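What we watched: Gulano, second season

We finished the second season of Gulano in May, two episodes a night over six nights, which makes 12 episodes in all. Attendance held up better than it did for the first season. Setsuko Shibata ran the screenings at Karimi Hall and kept the subtitles on for everyone, including the people who asked for the dub.

The season picks up right after the ferry accident. Anyone who has forgotten how the first season ended should rewatch the last episode, as there is no recap. The story splits early between the mainland, where the sisters are trying to get their father's map shop running again, and the island, where the survey crew has stopped answering letters. The two halves do not meet until episode 7.

Opinion in the group was divided on that structure. Edgardo Macapagal thought the map shop episodes were the best thing the show has done and would have been happy with a full season of them. Honeylyn Cabrera found them slow and said she was only waiting for the island. My own view is somewhere between. The shop episodes are well written, but episodes 4 and 5 cover the same argument between the sisters, and one of them could have gone.

Episode 7 got the strongest reaction. It has almost no dialogue for the first half, and the background art of the flooded survey camp is a clear step up from what we saw last year. The music is used less often this time, and the scenes are better for it. After that the pace is steady up to the finale, which settles the question of the letters and leaves the father's story open. Several people wanted more of an ending. A third season has not been announced.

The animation is uneven. Crowd scenes at the harbor are stiff, and the ferry is a computer model that does not sit well against the painted water. Faces are much more consistent than in season one. The new opening song did not win many fans, and by the third night we were skipping it.

On the manga: Homa Yazdani has read ahead and reports that the season covers the source up to chapter 82 with one subplot removed, the one about the lighthouse keeper's son. She thinks the cut was a mistake, as his scenes explain why the crew stayed on the island. The club shelf has the first eight volumes if you want to compare. Please sign them out in the notebook and bring them back within two weeks.

We took a vote after the last episode. Most people rated season two slightly below season one, with episode 7 as the favorite by a wide margin. The least liked was episode 5.

Next up is Kukik, a short comedy about a night bakery, chosen from the list Crisanto Umali put together. The episodes are half the usual length, so we will show four a night and leave time to talk. Doors open at 6:30 p.m. and we start at 7. After Kukik we still have Prurnik on the list, and we are open to older titles. If you want to suggest one, write it on the sheet by the door with your name and the number of episodes.
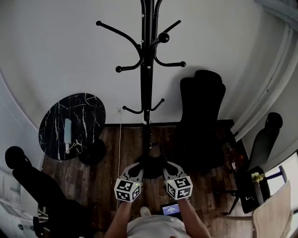
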